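Section 4: Cable Testing and Locating Faults

Applies to the Koneck handheld line tester, firmware 7 and later. Read Section 2 (Battery and Charging) first. The tester will not start a cable test with less than 30 percent charge.

4.1 Before you connect

CAUTION: Never connect the TEST port to a live cable. Disconnect the cable at both ends, including any power injector or powered switch port. Voltage on the line can damage the input stage and is not covered by the warranty.

CAUTION: Do not use the tester on mains wiring, telephone lines with ring voltage, or alarm loops.

1. Label the cable at both ends. Use the same label in the job file.
2. Inspect both connectors. Replace any connector with bent contacts or a cracked latch.
3. Attach the supplied short lead to the TEST port. Leave the other end free.
4. Hold the power key until the start screen shows the firmware number.
5. Select CABLE, then select the cable type. If the type is not in the list, see 4.4.

Note: The tester keeps the last cable type selected, even after power-off. Check it at the start of each job.

4.2 Running a length and fault test

1. Connect the cable to the free end of the short lead.
2. For a length test only, leave the far end open. For a wire map, fit the remote plug to the far end.
3. Press START. Do not move the cable while the progress bar is on the screen.
4. Read the result for each pair. OPEN, SHORT and SPLIT are shown with a distance from the tester.
5. Press SAVE and enter the label from step 1 of 4.1.

Distances include the short lead unless lead compensation is on (SETUP > LEAD > COMP). Lead compensation is off from the factory. If you change to a different lead, run the compensation routine again before testing.
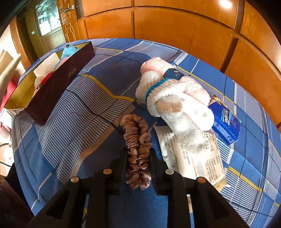
The maximum length that can be measured is 315 meters. Past this point the display shows OVER and the result cannot be saved. To test a longer run, break it at a junction and test each part under its own label.

Note: A fault very close to the tester may be reported as a bad lead. Swap the short lead and repeat the test before cutting the cable.

4.3 Coaxial cable

1. Fit the BNC adapter to the COAX port. Turn the collar until it locks.
2. Select CABLE > COAX.
3. Disconnect the camera and the recorder. A terminated line hides an open shield.
4. Press START and note the reading.
5. Fit the terminator to the far end and repeat. A good line shows OPEN on the first test and TERM on the second.

If both tests show OPEN at the same distance, the break is at that distance. If both show SHORT, check the nearest crimp first. Stray braid strands are the most common cause.

4.4 Adding a cable type

You need a sample of known length, at least 40 meters, from the same reel as the installed cable. Shorter samples give poor results.

1. Select SETUP > CABLE > NEW.
2. Enter a name of up to 12 characters.
3. Connect the sample and enter its measured length.
4. Press CAL. The tester works out the velocity value and shows it.
5. Press SAVE to accept, or BACK to discard.

Stored types are lost on a full factory reset. Export them to the memory card first (SETUP > CARD > EXPORT).

4.5 Error messages

LINE VOLTAGE: The cable is live. Disconnect it at once and find the source.
NO REMOTE: The remote plug is missing, or all pairs are open.
UNSTABLE: Readings differ between passes. Clean the contacts and repeat.
CAL FAIL: The entered length does not match the cable response. Measure the sample again.
CARD FULL: Delete or move old job files.

If UNSTABLE continues after cleaning with a second lead fitted, return the tester to a Sorcombe service point with the lead and the exported job file.

Section revised 2018-09-24. Technical review: Gaurav Kashyap. Continue to Section 5: Video Signal Tests.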